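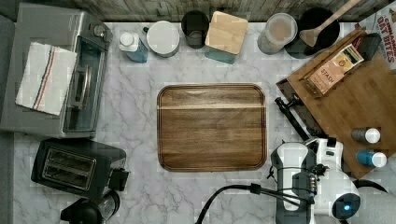
3.2 Where households keep their everyday seasonings

We had supposed, when Hayley Whitlock and I first drew up the Prutton survey, that people would tell us they kept their salt, pepper and dried herbs in a cupboard, and that this would more or less be the end of it. The 467 households who wrote back to us were far more generous than that (several sent extra pages, for which we remain very grateful!), and their answers made us rethink the whole question of what "put away" means in a family kitchen.

Many of them described two homes for the same jar. There was the proper place, usually a shelf or a drawer, and then there was the place where the jar spent its working life, close to wherever the chopping was done. Gebremichael found much the same habit in her study of shared student kitchens, and she called the second place the "resting spot," a term we have gladly borrowed.
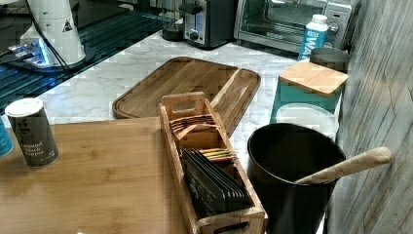
Figure 4. A counter corner with cooking and tea items.

Resting spots were seldom chosen on purpose, and the people we visited were often surprised to hear us ask about them. One retired baker told Adanech Gebru that her pepper "just lives there," and went on chatting happily about her late mother's pantry for most of an hour. The ground black pepper in Figure 4 is standing on the cutting board itself, which is the closest kind of resting spot in our coding scheme, and a tea box shares part of the same board. We coded such cases as "on the work surface" and kept them apart from jars lined up along a wall or beside a stove.

Raimo Eskola and Bethel Gidey coded the written replies separately and then sat down together over the ones they disagreed on, most of which concerned windowsills. We return to the windowsills, at some length, in Section 4.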